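Coaching Climbing, Session 4: Planning a Training Block
Handout, updated May 23, 2021

OK, so last time we left off at finger strength and I promised we'd get to how you fit it all into a calendar. Grab the sheet with the blank grid on it, you'll want it next to you.

A block is just a stretch of weeks with one main thing you're trying to get better at. I like four weeks, three building and one easy. Plenty of coaches go longer and that's fine, but my juniors at Holham get bored by week five and start skipping the warm-up (you know who you are!).

Week 1 is volume. Lots of easy problems, two or three grades under your best, short rests, good feet. Write down what you climbed. I still have my log from the August I trained for the Arnham open, 152 problems in one block, and reading it back I can see the exact session where my elbow started to complain.

Week 2 we keep the volume and add one hard session. One! Put a rest day on both sides of it.

Week 3 flips it around, fewer problems and all of them hard. Rest three minutes or more between tries. It'll feel like you're standing around chatting most of the evening, and you should be.

Week 4, easy. Half of what you did in week 1. Climb with friends, go outside, try slabs if you never try slabs.

For the grid: hard sessions in pen, everything else in pencil. If you have a comp at the end, count backward from it and make the comp week your week 4.

Eating, quickly. Have some carbs a couple of hours before a hard session and a proper meal afterward. Please don't train hard on an empty stomach to "stay light." I'm going to keep saying that every session of this course. 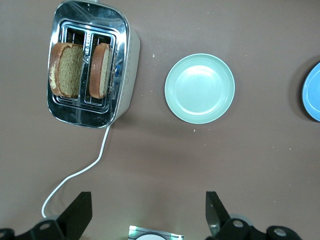
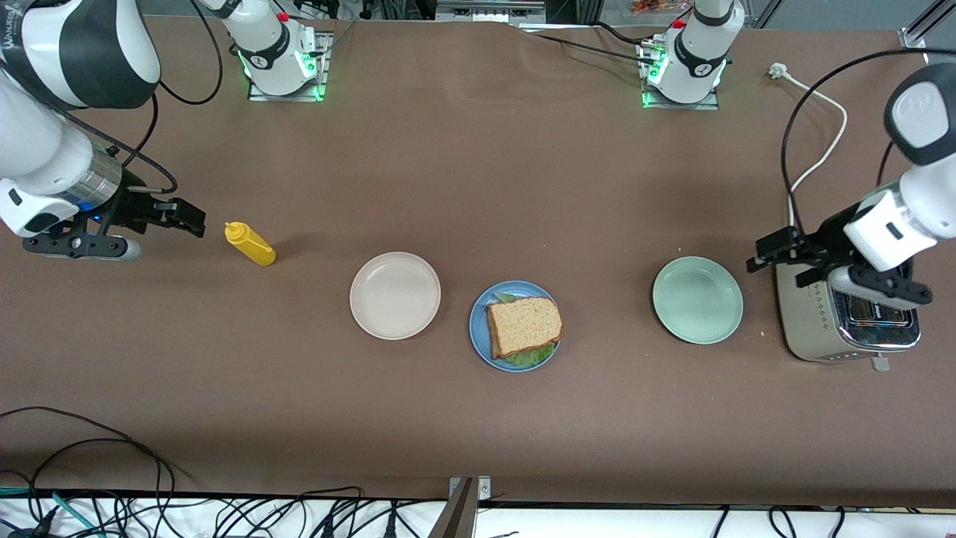
Mamta Dubey asked whether the easy week could go in the middle for people who work shifts, and said that when she tried it that way her week 3 sessions felt a lot sharper. Yes, try it, and bring your log next time so we can compare.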